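Stand: September
Von der Anleitungsredaktion Kuhlmann

4. Ihren Raumlautsprecher Dernanero aufstellen und anschließen

Schön, dass Sie bis hierher gekommen sind! Das Auspacken haben Sie hinter sich, die Schutzfolien sind ab, und wenn Sie Kapitel 3 gefolgt sind, liegt das ganze Zubehör griffbereit neben Ihnen. Nehmen Sie sich für diesen Abschnitt bitte eine gute halbe Stunde Zeit, am besten vormittags, wenn Sie in der Wohnung auch einmal etwas lauter sein dürfen.

4.1 Der richtige Platz

1. Suchen Sie eine ebene, feste Fläche. Ein Sideboard eignet sich sehr gut, ein Fensterbrett nur dann, wenn keine Heizung darunter sitzt.

2. Lassen Sie hinter dem Gerät eine Handbreit Luft zur Wand. In einer Zimmerecke klingt der Bass voller, manchmal auch ein wenig zu voll. Probieren Sie ruhig beide Möglichkeiten aus und hören Sie dazu ein Stück, das Sie wirklich gut kennen.

3. Wenn Sie den Standfuß Brerkby dazugekauft haben, schrauben Sie ihn jetzt an. Die 2 langen Schrauben gehören nach hinten, die kurzen nach vorn. Ziehen Sie alle zunächst nur handfest an, richten Sie den Fuß aus und drehen Sie erst dann mit dem beiliegenden Schlüssel nach.

Hinweis: Auf geölten Holzoberflächen können Gummifüße mit der Zeit Abdrücke hinterlassen. Die Filzscheiben im Zubehörbeutel helfen da zuverlässig.

4.2 Kabel verlegen

4. Legen Sie alle Kabel erst einmal lose aus, vom Gerät bis zur Steckdose, und stecken Sie noch nichts ein. Wir wissen, dass es in den Fingern juckt, aber so merken Sie rechtzeitig, ob die Länge reicht.

5. Führen Sie die Kabel in weiten Bögen. Enge Knicke, vor allem gleich hinter dem Stecker, nimmt auf Dauer jedes Kabel übel.
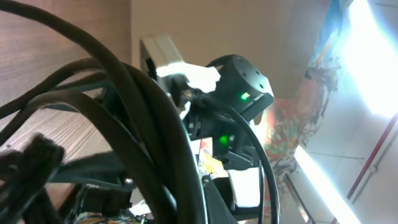
6. Bündeln Sie überschüssige Länge mit den Klettbändern, und zwar locker, sodass noch ein Finger darunterpasst. Kabelbinder aus Kunststoff sind auch erlaubt, müssen aber bei jedem Umzug aufgeschnitten werden, und dabei ist schon so manche Isolierung zu Schaden gekommen.

VORSICHT: Verlegen Sie das Netzkabel nicht unter Teppichen und nicht dort, wo Stühle darüberrollen. Ein beschädigtes Kabel darf nicht geflickt werden, es muss ersetzt werden.

4.3 Erstes Einschalten

7. Stecken Sie zuerst das Netzkabel in das Gerät und danach in die Steckdose. Der Dernanero braucht nun einen Augenblick und meldet sich mit einem kurzen, tiefen Ton.

8. Öffnen Sie die Ididance-App, tippen Sie auf »Neuer Raum« und geben Sie die Gerätenummer von der Unterseite ein. Wer sie vor dem Aufstellen abgeschrieben hat, ist jetzt fein heraus.

9. Beginnen Sie mit kleiner Lautstärke. Die Skala reicht bis 100, für ein gewöhnliches Wohnzimmer genügt meist schon das untere Drittel.

Hinweis: Bleibt der Ton aus, ziehen Sie den Netzstecker, warten Sie eine Minute und beginnen Sie noch einmal bei Schritt 7. Erscheint in der App die Meldung 1601, ist die Gerätenummer falsch eingetippt, häufig ist es eine verwechselte Null. Alle weiteren Meldungen finden Sie in Kapitel 9.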